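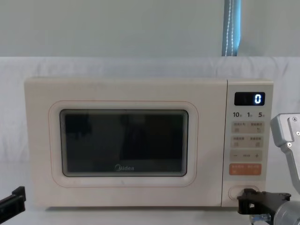

台面上的美的微波炉

关于我们

Nodach 是一家冷藏午餐配送公司，总部和厨房都在 Zirville。我们每天清早做饭，当天冷却、分装，上午送到客户单位的冰箱里，员工中午自己取出加热。我们的客户有设计事务所、诊所、培训学校、仓库，也有几家规模不大的律师事务所。目前长期合作的单位有 92 家。

我们不开堂食，也不接宴席。公司成立以来主要做的就是工作日午餐，晚餐只供应给有夜班的客户。

公司的由来

创办人 Shafiq Pramanik 早年在一家印刷厂做生产调度。厂区附近没有食堂，同事中午要么走很远去吃面，要么从家里带饭。带饭的人里有不少是前一晚随便装一盒剩菜，米饭结成一块，青菜发黄。他先是替自己班组做饭，后来隔壁车间也来订，再后来厂里把一间闲置的储物间腾出来给他放冰柜。

离开印刷厂以后，他在 Kanagaratnam 大楼的底层租下第一间厨房。那里原先是一家糕饼店，留下了一台和面机和一间小冷库。和面机一直没有派上用场，后来转给了同一条街上的面馆；小冷库我们用到了搬家那天。

Pranab Thambiah 在第二年加入，负责菜单和出品。他在医院营养科工作过多年，习惯把每道菜写成一张单子：原料、切法、下锅顺序、出锅时的中心温度、冷却时限。这套单子现在仍是厨房的基本文件，只是从手写改成了打印，夹在各个灶台旁边的板子上。新来的厨师要先按单子做，熟悉以后有改动想法，可以在试菜会上提。

头几年生意时好时坏。有一年 November，最大的一家客户搬去了外地，订单一下子少了一截，公司靠缩短菜单、暂停添置设备熬了过来。从那以后我们定了一条规矩：任何一家客户的订餐量都不能占到全公司的一半。这条规矩让我们推掉过生意，目前没有打算修改。

我们做什么样的饭

菜单每周更换，每天有荤有素，米饭和杂粮饭可选。口味以家常为主，咸淡适中，辣味的菜单独标出。常年在菜单上的有番茄牛腩、香菇滑鸡、豆豉蒸排骨、麻婆豆腐、土豆烧茄子和咖喱蔬菜。应季的菜不固定，春天有笋，夏天有冬瓜和丝瓜，天冷以后萝卜和白菜用得多。

冷藏餐和现炒现吃的饭不一样，要经过冷却和再次加热，有些菜天生不合适。油炸的东西回热以后外皮发软，我们不做。叶菜做得很少，做的时候只焯到断生，加热后刚好。鱼类多用蒸和红烧，片切得厚一些。蛋类以炒蛋和卤蛋为主，带壳的整蛋不放进餐盒。

米饭是投诉最多的一项，也是花工夫最多的一项。煮饭时的水量比家里略多，出锅后马上打散，摊开降温，再装盒。即便这样，放了一夜的米饭还是会变硬，所以我们坚持当天做当天送，不留到第二天。客户单位冰箱里没取走的餐盒，第二天早上由送餐员收回登记。

每份餐的净重标准是 500 克，含饭和菜。女同事较多的单位常常反映量大，我们另设了小份，饭减、菜不减，价格也低一些。需要加饭的可以在订餐时注明，不另收费。

素食餐使用单独的锅具和分装区。我们能提供不含花生、不含乳制品、不含麸质原料的餐，但厨房里确实存在这些原料，对严重过敏的人，我们会在订餐前如实说明，由本人决定。

厨房和冷链

现在的厨房在 Zirville 城东，800 平方米，分为收货、粗加工、热厨、冷却、分装和发货几个区域，生熟两条路线不交叉。收货在后门，发货在侧门，两边的人员穿不同颜色的围裙。

热厨凌晨开工。每锅菜出锅后测中心温度，记录在当天的表上，然后进冷却间。冷却间用的是急冷设备，食物降到规定温度以后才能进分装区。分装区全年保持低温，在里面工作的同事穿厚外套，每隔一段时间换岗出来休息。

送餐车都带冷藏，车厢温度自动记录，司机在每个站点手动核对一次。如果记录出现异常，整车餐盒停止交付，由厨房安排补送。补送的时候菜式可能和菜单不一致，我们会先打电话告诉客户的联系人。 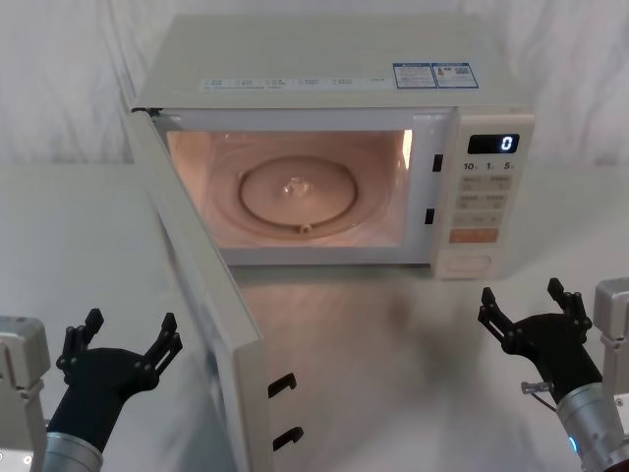 车队的路线由调度组每天下午排定。排路线时考虑的事情很琐碎：哪栋楼的货梯上午要留给装修队，哪个园区换了门卫登记的办法，哪条路在修。这些信息多数来自司机。他们每天回来后在调度室的白板上写几句，第二天的路线就按白板上的内容调整。

厨房接受主管部门的例行检查，也接受客户参观。参观需要提前预约，进入前更换鞋套和帽子，不能进入正在作业的热厨。参观一般安排在下午，那时候厨房已经做完当天的餐，正在清洗和备料，能看清楚设备，也能和厨师聊几句。

餐盒：Burero 系列

早期我们用的是市面上买来的一次性餐盒，盖子不严，汤汁容易漏，用过以后又都扔掉。Pramanik 对这件事一直不满意，后来和一家模具厂合作，做了自己的可回收餐盒，取名 Burero。

Burero 餐盒分大小两种，饭菜分格，盒盖上有一个可以掀开的小气口。盒身可以进微波炉，盒盖也可以，但加热前要掀开气口。餐盒不能进烤箱，也不能用明火加热。使用久了，盒底会有划痕，划痕明显的会在清洗时挑出来，交给回收厂处理。

客户单位里放一只回收箱，员工吃完后把餐盒大致倒净放进去，不需要洗。送餐员第二天送餐时一并带走。回到厨房后，餐盒经过预洗、机洗、高温消毒和烘干，再进入下一轮使用。

Burero 的第一版做得不好，气口太紧，很多人掀不开，索性把整个盖子拿掉，结果菜汤溅得到处都是。第二版改了气口的形状，格子之间的隔板也加高了一点。现在用的是第三版，主要改动在盒角，叠放时不容易卡住。旧版餐盒已经全部停用，如果您单位的柜子里还有，请交给送餐员。

加热和取餐

签约时，我们会和客户一起看一下他们的茶水间，主要看冰箱的容量、插座的位置和午餐时间的人流。有的单位人多而加热设备少，到了中午要排队，我们会建议分两批用餐，或者增加设备。设备由客户自行购买，品牌不限，我们不销售电器，也不从中收取费用。

加热时间因设备功率和份量而异，盒盖标签上印的是参考时间。一般的做法是先热一段，打开翻拌一下，再热一段。番茄牛腩、咖喱这类带汁的菜热得快，杂粮饭慢一些。刚从冰箱深处拿出来的餐盒，时间要适当加长。请不要把金属餐具留在盒里加热。

取餐时看清标签上的姓名。每天总有拿错的，多数是因为同姓。我们在标签上增加了部门名称，拿错的情况少了。发现自己的餐被拿走，可以打客服电话，附近有送餐车的话会尽量补一份，没有的话当天退款。
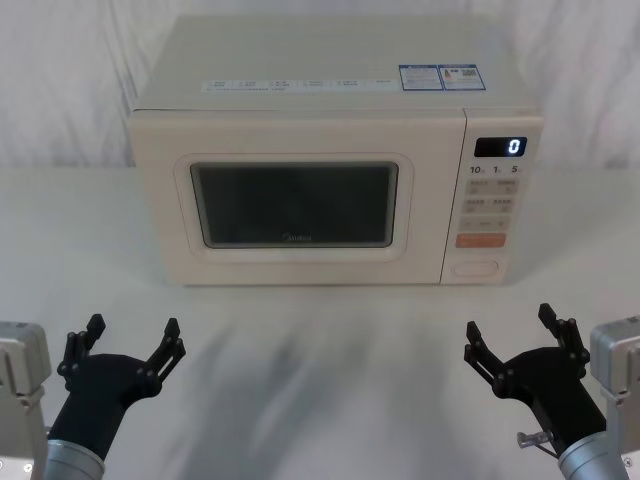
我们的员工

公司员工分在厨房、分装、车队、清洗、客服和办公室。厨房和分装的同事上早班，下午就下班；清洗组的工作从下午开始。两个班次交接的时候一起吃饭，吃的就是当天的餐。我们认为做饭的人应该吃自己做的东西，所以没有另设员工餐。

新员工入职后先到各个区域轮转，办公室人员也一样。做客服的人如果没有在分装区站过一天，很难向客户解释为什么临时改菜这么麻烦。轮转时间不长，期间照发正常工资。

早班同事上班时公共交通还没有开，公司安排接送车，沿固定路线接人。家离路线远的，可以申请交通补贴。厨房常年有腰腿不适的问题，我们在热厨和分装区铺了防滑缓冲垫，重物一律使用推车，超过规定重量的不许一个人搬。

有几位厨师是从别的行业转过来的，原先开过出租车、做过裁缝、在学校食堂打过菜。Thambiah 招人时不太看履历，会让人当场切一份土豆丝、煮一锅饭，然后坐下来一起吃。他说饭煮得好的人一般坐得住。

我们每年送几位同事去学习食品安全和急救课程，费用由公司承担。学成后没有服务年限要求。

菜单是怎么定下来的

每道新菜要过试菜会。试菜会在厨房旁边的小会议室举行，参加的有厨师、客服和抽签选出的客户代表。试的菜必须先冷藏，再加热，不能端刚出锅的上桌。很多菜刚出锅时很好，冷藏一夜再热就不行，试菜会上被否掉的菜大多属于这一类。

评分表很简单，只问口味、口感、份量和是否愿意下周再吃一次。最后一项的分量最重。通过的菜先在小范围供应两周，收集意见后再放进正式菜单。

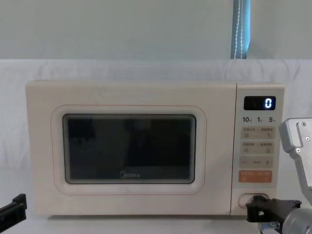
采购与供应商

蔬菜主要从 Zirville 周边的农场直接采购，合作多年的有种番茄的、种菌菇的，还有一家专门种葱姜。肉类来自有资质的屠宰加工企业，每批有检验票据，票据存档备查。大米固定使用一个品种，换新米的时候水量要重新试，那几天米饭的口感可能会有波动。

我们和农场按季度商定价格。遇到暴雨或霜冻，菜价涨得厉害，合同允许双方重新谈。近几年订餐价格调整过，每次都提前书面通知客户，说明涨在哪些项目上。

供应商的货不合格，当场退回，不打折收下。刚开始有农场觉得我们挑剔，后来我们把退货的标准拍成图册发给他们，争执就少了。

厨余和包装

粗加工产生的菜叶、菜根交给附近的堆肥场，熟食厨余由有许可的单位收运。没有取走而被收回的餐盒，饭菜一律不再供应，也不转送。这一点有人提过意见，觉得可惜，但食物离开过我们的冷链，我们无法保证它的状况。减少浪费的办法主要在订餐环节：截单时间设在前一天下午，截单后仍可取消当天加订的部分。

外包装使用纸箱和可反复使用的保温箱。标签纸换过一次材料，旧标签洗不干净，会在盒盖上留胶，清洗组为此抱怨了很久。

社区工作

学校放假期间，我们向 Zirville 的社区活动中心供应儿童午餐，价格按成本计算。菜式比成人的清淡，份量用小份餐盒。Kanagaratnam 大楼的老邻居们至今还可以按老价格订餐，这是搬家时 Pramanik 当面答应的，写进了公司的价格表。

每年 November，厨房对外开放一天，邻近的居民可以进来看设备，试吃几道菜，孩子们可以学着包饺子。当天不接受订餐咨询，有需要的请改日来电。

常被问到的几件事

起订量是多少？
一个送餐地址每天七份起送。不足七份的，可以和同一栋楼的其他单位合并，我们负责分袋。

可以只订几天吗？
可以。订餐按天计算，不要求每天都订。长期停订请提前通知，方便我们收回餐盒和回收箱。

加班的周末能送吗？
周末厨房不开工，不能送。法定节假日同样停送，调休的工作日照常。

餐盒丢了怎么办？
少量遗失不收费。如果一个单位连续多次缺失较多，我们会先和联系人核对，再商量处理办法。

能开发票吗？
能，按月开具，可以按部门拆分。

联系与参观

新客户请先联系客服，说明单位地址、用餐人数和有没有冰箱。客服会安排试餐，试餐按正常价格的一半收费，订满一个月后从账单中扣回。

求职者可以把简历交到厨房侧门的接待处，也可以直接来填表。厨房、分装和车队长期招人，办公室岗位有空缺时另行公布。

对餐品有意见，请尽量在当天反映，并保留盒盖上的标签，上面的批次号能帮助我们查到是哪一锅、哪一班。

本页内容更新于 8/7/24。送餐范围和价格以客服答复为准。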